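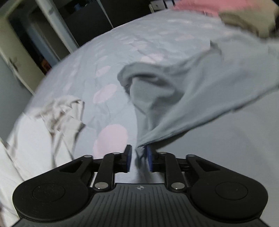
Re: Hand gripper work and the linen room - what changed on your shift?
Forum: Laundry and Housekeeping Operations

tmacgiolla wrote:
Furnside moved 2 of us from folding to hand gripper work in July. You pick up a garment at one corner with the finger pads, lift, lay it flat, repeat. Shift target is 224 picks. Pay grade is unchanged, and so is the job title. I would like to hear from other sites about rotation and wrist load.
Treasa Mac Giolla

binlid_40 wrote:
Same setup at Birton. The target is not the problem. A corner grab on a thin shirt gives you a twist in the fabric nearly every time, and untwisting it with the tool takes longer than the pick. By hand I would shake it once and be done.

E_Nolte wrote:
Then do not untwist it. Our instruction at Rathjen is to set it down and regrip on the nearest hem. Regrips are logged separately and do not count against the target.

binlid_40 wrote:
Ours do count. That is a large difference for one line in a procedure.

tmacgiolla wrote:
Ours count too. Eckhard, who got that changed at your site?

E_Nolte wrote:
The shift leads, with three weeks of log sheets. Record the regrips yourself if the form has no column for them.

sheetmetal wrote:
I don't see why anyone is arguing about columns. The picks are training data for the folding line. When the line runs, the folding table goes. Ask for the retraining terms in writing now.

E_Nolte wrote:
Disagree in part. We have had a Junico folder for two years. It took over towels and flat sheets. Shirts still go to the table, and sorting has more people than before.

sheetmetal wrote:
More people on sorting at which grade?

E_Nolte wrote:
One below folding. That part I can't defend.

tmacgiolla wrote:
Useful, thanks. On wrists: we swap every 2 hours, and I get soreness at the base of the thumb before the swap. Anyone on a shorter interval?

binlid_40 wrote:
Hourly, alternating hands. My left is slower, but the soreness went down. Get the interval put on the posted rota or it will slip when you are short.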